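Notes from the hand and wrist camera meeting, Jul 5, 2021

I'm typing these up from my own scribbles, so if I've put words in your mouth, shout and I'll fix it. Present: me (Kevin Echeverri), Efraín Ticona, and the two people from the Clison side who joined by phone and could mostly hear us. We met in the desk room with Puma powered up so we could stop arguing from memory.

1. Left over from last time

The spare cable for the right wrist still hasn't shipped. Efraín will chase it. The Andesus controller is back on the bench with the new firmware, and so far I like it a lot better than the old one, but I said that about the old one too. We agreed to keep both until the end of July and stop swapping them in the middle of a session (yes, I know, that was me).

2. Black hands on the desk

This took up most of the meeting. The question was whether we keep the black hands for desk work or move to the Brurnent two-finger gripper for everything. Efraín's case for the hands is that they're already tuned, people like watching them, and they can come in flat over a surface with the fingers together. My case against is that they're slow to close and I can never tell from the head camera what the fingertips are doing! The arm itself gets in the way of half the view when it reaches forward.

We went over the reach across the front edge of the desk, with the blue-purple box off to the left as the target. Efraín wants the other hand parked low during these, down by the legs, and I'm fine with that as long as it's the same parking pose on both controllers. Clison asked if the connector at the right wrist could be turned so it doesn't stick out to the side. Good question. Efraín thinks it can, with a longer loop in the cable at the elbow, but he doesn't want to touch it before the spare arrives.

We're going with 20 reaches per controller, same box, same start pose. I'll keep the log sheet. If a reach gets stopped by hand it still goes in the log, with a note.

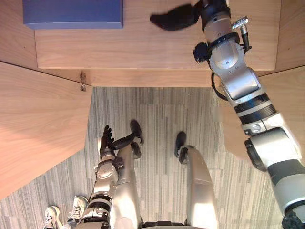
3. Wrist camera

Much shorter, thank goodness. We've got 2 mounts to choose from, the short one and the tall one. I brought a bunch of views from under and beside the furniture, which is where the head camera is useless and where I think the wrist camera earns its keep. Clison were skeptical at first. They said black plastic against black plastic would be a mess, and they have a point - the chair is close to the worst thing in the room for it. But the outlines come out nice and clear wherever there's pale wood behind them, and you can pick out something as small as a screw head if it catches the light.

What I care about more is where the fingertip sits. Efraín would like it closer to the middle so he can see the contact point. I'd leave it down in the corner and keep the rest free for whatever we're reaching toward. We went back and forth on this for longer than I'm going to write down. In the end we agreed to run the short mount as it is, then try the tall one on the same spots and compare them side by side.

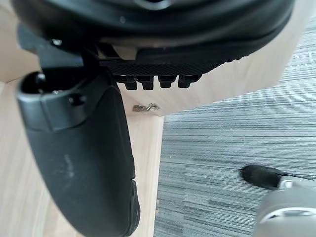
Wrist camera view under the chair seat, fingertip at lower right.

Clison also asked about lag. I measured 37 milliseconds on the Andesus box and Efraín got 200 on the old one, but we used different cables and I wouldn't quote either number to anybody yet. We'll measure again with one cable and one laptop.

4. Things to do

Efraín: chase the wrist cable, write down the parking pose for the left hand, find the screws for the tall mount.

Kevin: log sheet, lag test, put the wrist views in the shared folder with names a person can understand.

Clison: send us the Brurnent gripper settings they've been using, including the closing force, which was missing from the last file.

5. Anything else

Efraín asked for the chair to stay where it is until both mounts have been tried, so please don't borrow it. I asked for a second emergency stop on the desk side and everyone said yes right away, so I should have asked sooner. Clison want to be on video next time instead of the phone - fine by me.

Next meeting is when the cable shows up. I'll send a note.

Kevin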